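Purusent Simulation Starter Bundle
For gripper planning, before you buy the gripper

Sold by Lulness, Prundton

Most first-time buyers come to us with a budget for an arm and a vague hope regarding everything else. The Starter Bundle is for the everything else. You get a simulated workcell, a library of kitchen and desk objects, and enough evenings of trial and error to learn which hardware quote deserves a signature.

What's in it
Bundle license, 2 seats
Object library, 212 items, bowls heavily represented
Gripper models, 74, with adjustable finger width
Email support for 20 working days, answered by Eirlys Parri, who will ask for your log file first

What's not in it
The arm. The gripper. A table. Please read this line again before calling the warehouse.

Budgeting notes
Put the software on this year's plan and the hardware on next year's. Gough finger sets are quoted separately, and the lead time runs long if you order in May, when every college lab in the state remembers it has money left. Spare fingertips belong in the first order – you will want them, and shipping them alone costs more than they do.

Try thin objects early. Blocks flatter any gripper, and a purchase based on blocks tends to be followed by a second purchase.

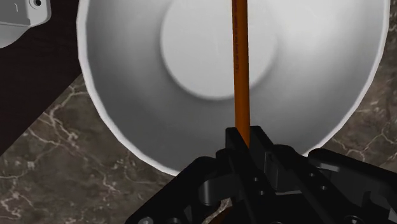

Tomos Gronow writes that he ran the bundle for a full semester before asking for a hardware quote, and ended up with a smaller gripper than the one he had penciled in. He would have liked more seats for the money, and he thinks the installer was written by someone with a grudge. His advice is to get the finger quote in writing and check whether the mounting plate is included.

It's included. The bolts are extra.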